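How Everyday Packages Fit Together in One Basket
Project report, Packaging and Daily Life module
Author: Jin-sol Chae
Workplace: Nishimura Room, Wusell College

1. Introduction

When I moved to Wusell to study, I started to do my own shopping for the first time. Very often I came home with a crushed bag of crisps or with a juice box that had a bent corner. I thought that I was simply careless. Later, in the packaging module, we learned about primary packaging, which is the layer that touches the product, and I began to wonder how much of the damage comes from the package itself and how much from the order in which the person puts things in the basket.

This report is about small packaged goods, the kind that a person buys in a short trip to the shop. I wanted to answer two questions. The first question is which types of package are easy to put in a basket and which are difficult. The second question is whether the packing order makes a difference that can be seen on the package afterwards.

I do not discuss glass, fresh fruit or frozen food. My tutor advised me to keep the subject small, and I am thankful for this advice.

2. The collection

I bought 21 packages in the Pretero shop next to the college. I chose them by shape and by material, and did not look at the price very much. After the shopping I put them into three groups.

Boxes. These are mostly small drink cartons. They have flat sides and they stand up without help. Most of them have a coating which makes the outside smooth.

Flat pouches. These are thin and rectangular, and they keep almost the same thickness everywhere. Some household products are sold like this, and also seasoning and tea.

Pillow bags. These have air inside, and the ends are closed with a flat seal. Crisps, small biscuits and many sweets come in pillow bags. The shape of a pillow bag is never exactly the same two times.

One package did not want to belong to any group. It was long and narrow like a stick. I put it with the pillow bags in the tables, but I think now that it needed a group for itself.

3. The table and the basket

The work was done on the wooden table in the Nishimura Room. I liked this table because the surface gives a little friction and cartons do not slide when a sleeve touches them. The basket is grey plastic with rectangular openings in the walls. It is a very common type of basket, and I chose it for this reason.
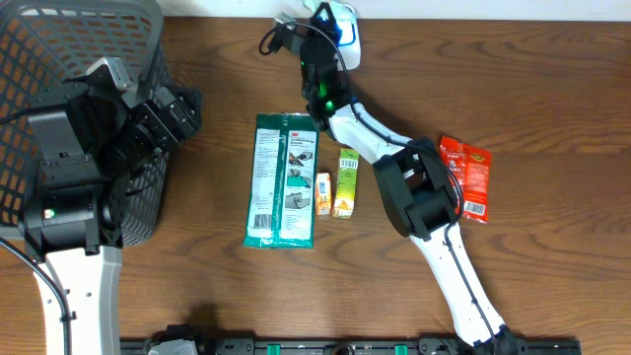 Figure 1. Green 3M package and two juice boxes on the table, grey basket to the left.

The openings in the wall turned out to be important for the method. They let me look at the packages from the side while they were inside. However, they also caused a problem that I did not expect. The corner of a thin pouch can go into an opening, and when the pouch is lifted out again, the corner is folded. I wrote this down as "wall catch" in my notes, and I come back to it in section 5.

Before each trial I weighed the packages on a Zaltero kitchen scale. A package over 400 grams was called heavy, and the others were called light. This limit is my own decision and does not come from the course book. Most of the collection was light.

4. Method

One trial means that one set of packages goes from the table to the basket and then back to the table. I completed 88 trials in total during December. At the beginning of each trial, the set was put on the table with space between the packages, so that each of them could be reached without moving its neighbour. After the trial I looked at each package under the desk lamp and made a note of new folds, bent corners and open seals.

I used three packing orders:

Order A: boxes first, then flat pouches, then pillow bags.
Order B: pillow bags first, then flat pouches, then boxes.
Order C: mixed, decided by taking paper slips from an envelope.

I also wanted to know where a package is best taken. For a box the answer is simple, because both sides are stiff. For a bag it is harder. If the bag is taken in the middle, the air moves to the ends and the seals are under stress. If it is taken at the end, the rest hangs down and can swing against the basket. I tried both places with every bag and wrote a short comment each time.

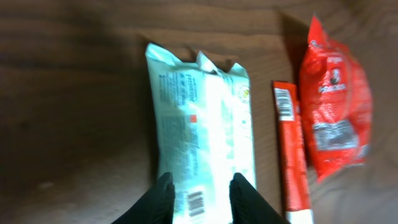 Figure 2. White and pale green pouch lying on the table, barcode near its lower end.

The barcode was useful in a way that I had not planned. I used it as a mark for direction. On each package I wrote in my table at which end the barcode is printed, and then "barcode end" became my word for one of the two ends. Without such a word my notes from the first week were confusing, and I had to repeat several trials.

Besides the trials I made a short questionnaire for other students in my building. I received 46 answers. The main question was: "When you pack your shopping, what do you put in first?" The person could write a free answer.

5. Results

5.1 Boxes
The boxes had almost no new damage in Order A. In Order B they sometimes leaned to one side, as the bags under them were not level. A leaning box is not damaged, but it uses more space, and the next package has to go in at an angle. Small juice boxes were the easiest packages in the whole collection. I have nothing more interesting to write about them.

5.2 Flat pouches
I expected the flat pouches to be easy too, and this was half correct. They go well between other things, like a letter between books. The weak point is the corners. Wall catch happened mostly when a pouch was put in upright next to the wall of the basket. When it was laid on the floor of the basket, where the plastic is solid, it did not happen.

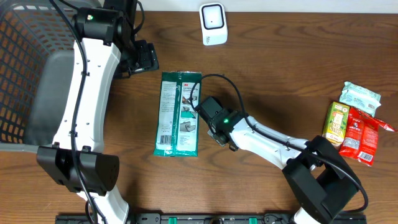
For this reason I changed my opinion about the floor of the basket during the project. At the start I believed that the floor must be kept for heavy packages, as the usual advice says. But if the heavy packages are only a few, there is enough space for both, and a flat pouch under a box is not hurt by the weight. After this observation I added a note to Order A that pouches may share the bottom layer with the boxes. I did not change the names of the orders, so the reader of my tables should remember this.

I also noticed that a stiff pouch and a soft pouch behave differently, even when they have the same size. I did not have an instrument to measure stiffness. I can only say that I felt it with my fingers.

5.3 Pillow bags
The pillow bags were the most difficult group, and they also gave me the most pages of notes. In Order B they received folds in nearly every trial. Many of these folds stayed after the bag was back on the table, and then the bag did not lie flat in the next trial. This means that my trials with the same bag are not independent from each other, and it is a weak point of my work.

A shiny film makes the inspection slow. Under the lamp every wrinkle has a bright spot, and an old wrinkle and a new wrinkle look the same. In the end I moved the lamp further to the side.

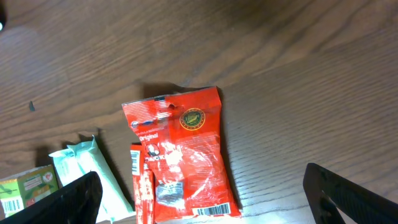 When bags lie partly over each other on the table, the lower one is easily forgotten or pulled along with the upper one. It happened to me several times with the thin packages. I then made the rule to take the upper package first and to wait a moment before going on, and it helped, although it made the trials longer.

No seal opened during the project. I was a little surprised by this. The seals seem to be much stronger than the rest of the bag.

5.4 Questionnaire
The most frequent answer was "heavy things first". The second most frequent was "I do not think about it". A few students wrote that they put in first what they will need last at home, for example things for the top shelf. I had not considered this reason at all, and none of my three orders can test it.

6. Discussion

Order A was better than Order B for the bags, and for the boxes the difference was small. Order C was between them, but its results were spread widely. Sometimes the paper slips gave by chance nearly the same order as A.

I must be careful with these results. The collection is small, all packages come from one shop, and the inspection was done by one person who already knew which order had been used. It would be better if a second student did the inspection without knowing the order. I asked a classmate, but we had examinations at the same time.

The basket is also a limit. In a cloth bag there is no wall catch, but the sides press on the contents. I think that flat pouches would do better there and pillow bags would do worse. This is only my guess.

7. What I would do next

I would give the long narrow packages their own group, buy two of every bag so that one can stay without folds for comparison, and use a basket with closed walls beside the present one. I would also write the direction of the barcode in the table from the first trial.

The tables with all trials are in Appendix 1, and the questionnaire is in Appendix 2.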